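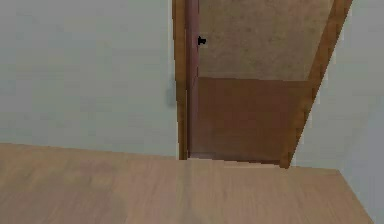
Fig. 14. Simulator view of the door area with the black handle in the upper part. No part of the arm is in view.

Section 9. When the arm reports "door reached" and it has not

Applies to: Tapia door-opening module, run in the Trestton simulator. Revised 2021-05-09.

The module is sold as recovering by itself from a missed handle. In our trials at Vistcombe it did so now and then, and we would not plan a shift round it. Treat code 178 (handle lost) as a full stop, whatever the status light says.

What the fault looks like

The arm drives towards the door, the view tilts, and the log goes on printing "door reached". The confidence figure may read 100 throughout. Do not take comfort from that figure. It tells you how sure the software is, and the software was just as sure the time it closed the gripper on nothing.

Compare your own view with Fig. 14. The uprights spread apart towards the top and the door area looks like a wedge, narrow at the floor. A view like this is hard going for the handle finder, which was set up on level views. The handle is a few dark blocks with stepped edges, and there isn't much shape in it for the software to hold on to.

CAUTION: Never carry a door routine over to a real arm while code 178 is showing in the simulator. Clearing the code from the menu does not clear the fault.

Before you start

Save the log first. A restart wipes it, although the quick-start card says otherwise.

Steps

1. Press Pause, then Hold. Pause alone stops the picture but leaves the move queue running.

2. Open the camera panel and read the tilt value. Write it down.

3. Find the handle in the view by eye. If you can't see it, go to step 7.

4. Switch on the target marker. It should sit on the handle. If it sits on an upright, or on any dark smudge on the wall, the finder has picked the wrong thing.

5. Set tilt to zero and let the view redraw. Check the marker again.

6. If the marker has moved to the handle, run the approach once at low speed with the gripper open. Watch the view all the way and ignore the messages.

7. If the handle is missing or the marker is still wrong, choose Reset Scene and load the start position again. Do not use Retry. Retry repeats the same approach from the same bad view.

8. Run the approach three times. One good run proves very little.

Note: The texture setting labelled "High" makes the wood look nicer. We saw no change in how often the handle was found.

Note: The Flultport help desk may ask you to reinstall. Send them the saved log and the tilt value before you agree to it. Our reinstall took most of an afternoon and code 178 was back on the first run.

If the fault returns

Quote fault report 1523, which covers tilted views near doors. It is listed as closed. The release notes for September say the problem is fixed, but the steps above were checked on that release and are still needed. Keep the door routine locked out on any real arm until three low-speed runs in a row finish with the marker on the handle.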